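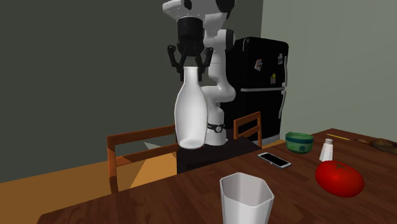
Sun 8 November. Spent most of today on the hold phase of the bottle task, meaning the part between lift and place where the arm is supposed to carry the bottle over the table without touching anything. The planner now treats bottle and gripper as one body once the grasp is confirmed, which Vaida asked for in October. Before that it planned for the fingers only and the bottle simply wasn't there as far as collision checking went. With a neck grasp like this one nearly the whole body of the bottle hangs below the fingertips, so the old clearance figure meant very little. The hexagonal cup near the front of the table is the object I have been using to check the new margin. I set clearance to 60 mm from the lowest point of the attached mesh, and the base of the bottle has to count as lowest even when it is tipped a little, as it is here.

Settings for the batch, so that Rasmus can repeat it:

Planner: Moser, main branch, with the attached-body patch
Scene set: Cliddale dining room, layouts shuffled
Episodes: 418
Planner time limit: 3000 ms
Clearance: 60 mm
Seed: 193

The shuffle is working as it should. Tomato, phone, salt shaker and the rest get new positions, and the renderer has stopped complaining about missing textures after Ojārs rebuilt the asset cache. Load time is still poor on the older machine. I have not looked into why.

One thing I got wrong this morning and should write down. I had the attach call before the gripper state was read back, so the planner sometimes got a bottle attached at the pose it had before the fingers closed. The offset was small but it carried all the way through to the place pose. Moved the attach call to after the read-back and added a wait of two control ticks. If anyone has a branch from before lunch, please rebase.
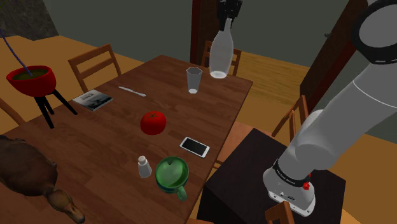

Render: Weltus simulation group / Elif Naz Aksoy

Placing is the part I trust least. The release check wants contact with the table and a low downward speed, and it gets neither while the bottle is in the position shown, just above the far right corner of the table. There is a drinking glass to the left of it, so the planner has little freedom on that side, and the table edge limits it on the other. I have asked for a place pose to be rejected if any part of the base footprint falls outside the tabletop polygon. Until now we tested the centre point alone. Nhung thinks the footprint should be shrunk slightly to allow for the rounded lower edge of the mesh. I would leave it full size for now and see how many goals we lose.

Perception notes. We are still on ground-truth poses for all of the above. I tried the Bruvuria estimator on a handful of saved renders after tea, with no changes to its weights. It is happy with the tomato and the green mug. The clear glass is another matter and the pose jumps between neighbouring renders, mostly in yaw, which is no surprise with a faceted shape that looks the same from several sides. We need to tell the estimator about the symmetry or else ignore yaw for that object. I prefer the second, as we never grasp the glass in this task and only need to stay clear of it.

The salt shaker gets merged with the mug when they stand close together. Vaida has a mask clean-up step that may sort this out. It is in her own folder and has no tests yet.

To do:

– merge the attach fix once Rasmus has run the batch on his side
– footprint test for place poses, full size first
– log the reason for every rejected goal, in plain words, not as a number
– yaw flag for the glass
– ask Ojārs whether the table polygon is read from the scene file or typed in by hand. I suspect by hand

Batch started at the end of the afternoon and left running. The log goes to the shared drive, in the folder with today's date. Please don't restart the simulation server until it has finished – it does not pick up where it left off.

Print this page | E-mail this entry to a colleague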